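Count the stops that save you

The refurbishing line at Stamen had a bad January. One of the arms that takes apart old desktop towers kept closing when it should have stayed open, and on the worst day it pulled a drive connector off its board. The incident report blamed a worn finger pad. I've read it twice and I think it blames the wrong thing.

The arm had logged 1,801 towers by then. In the last 36 of them it stopped itself eight times on a force limit. Each time an operator cleared the alarm and pressed resume. Nothing in the plant's rules told them to do anything else, and the line was behind.

A force stop inside a computer case is a message. There are cables in there that bend, snag and hide the thing you want to grip. If the fingers meet more push than the program expects, either the part has moved or the robot has. Raising the limit, as Stamen did in the second week, answers neither question.

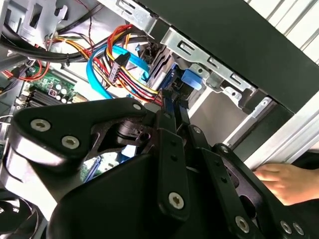
Kjell Sundqvist, who ran maintenance at the Leltuvby plant before he retired, used to lock out a cell after the second force stop in a shift. Production hated it. He told me most of those lockouts turned up something small, like a loose screw or a fixture that had drifted. I would take that trade.

The other problem is hands. People reach in to steady a case or clear a cable while the arm is live, since the cell is rated for shared work at low force. That rating was made at the old limit. When the limit went up, the rating should have been done over, and it wasn't. Chathurika Barua raised this in writing at Stamen and was told it would be looked at in the spring.

The worn pad was real, and replacing it was right. But a pad wears slowly, and the alarms gave fair warning. My view is that any change to a force limit should need a second signature and a fresh check of the cell with a person's hand in mind. Resume should be unavailable after two stops until somebody has opened the log.

Skostetti already sells its controllers with that lock as an option. Most buyers leave it off.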